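Zirent Teach Kit: Set-up Guide
Section 4. Recording a bin pick by remote control

Before you start, finish the cell check in Section 2 and leave the arm in manual mode.

1. Clamp the bin to the work surface. It must not shift when the tool touches a wall.
2. Put a mixed set of objects in the bin. Leave some in a pile and at least one by itself.
3. Strap the cables and hose along the arm. Leave enough slack for the wrist to turn both ways.
4. Hold the enable switch on the hand controller and move the arm slowly over the bin.

CAUTION: Slack cable can hang below the wrist and catch on the bin or its contents. If it catches, release the enable switch and free it by hand. 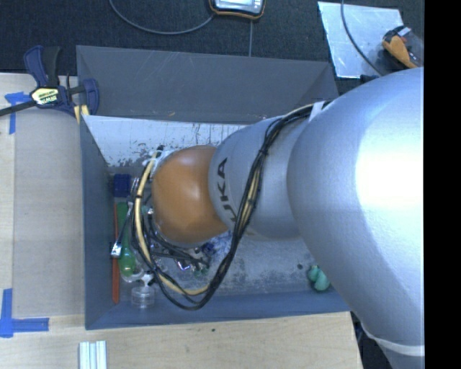
5. Press RECORD. Wait for the tone before moving.
6. Lower the tool to one object, grip it, and lift it straight up until it clears the rim.
7. Move to the drop point, release, and press STOP.
8. Choose KEEP or DISCARD. Discard any take in which you bumped a wall or stopped to think.

Note: Record at least 33 kept takes before training. Stir the pile between takes.

Note: Code 406 means the controller lost its link during a take. The take is not saved. Reconnect and repeat from step 4.

To guide the arm by hand instead, see Section 5.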